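The Snack Drawer Cure

Does putting the cookies out of reach really make anyone eat less?

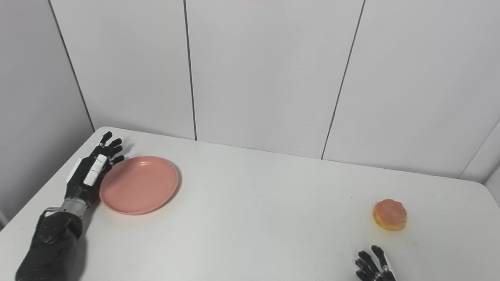

A pink plate and a small orange pastry.

Every few years someone rediscovers the idea that we eat too much because our dishes are too big. Swap the dinner plate for a saucer, the advice goes, hide the Oreo packet behind the lentils, and your waistline will follow. It is a cheerful theory. It costs very little, it blames the crockery, and it fits on a poster.

The latest company to buy into it is Coresport, a chain of gyms that began selling a "calm kitchen" plan to its members last April. For 216 dollars you get a set of small plates, a drawer organizer with a lid that sticks, and a booklet telling you to put your fork down between bites. The booklet claims that people on the plan snack less within 10 days. I asked how that had been measured. Members had filled in a form, I was told, and most of them had felt good about it.

Feeling good about a form is a low bar. Yuxi Lü, a dietitian in Hestgate who has spent much of her working life reading other people's food diaries, has little patience with the claim. "People write down what they wish they'd eaten," she told me. "I do it too. My diary from last winter is full of pears."

The trial that Coresport cites in its brochure followed 273 office workers through two rounds of free lunches. Those given smaller plates did take less food on the first trip. The brochure leaves out the second trip, when a good number of them went back for more. Nor did anyone follow them home, where the refrigerator is and where nobody was handing out plates of any size.

Deming Han, who runs the lunch counter at the Yeoh building, tried something like it on his own customers. He moved the pastries from beside the register to a shelf near the back. Sales dropped for a while, then crept up again as the regulars learned the new route. "They found them," he said. "It's a small shop."

None of this makes the plates harmful. Young-sook Jang bought the Coresport set and still uses it, mostly for toast, and she likes the color. She has also gone on eating what she ate before - over the sink now, sometimes, so as not to dirty a second plate.

What bothers me is the price, and the way a modest finding about lunch gets puffed up into a way of life. If you want a smaller plate, there is probably one in your cupboard already, under the big ones.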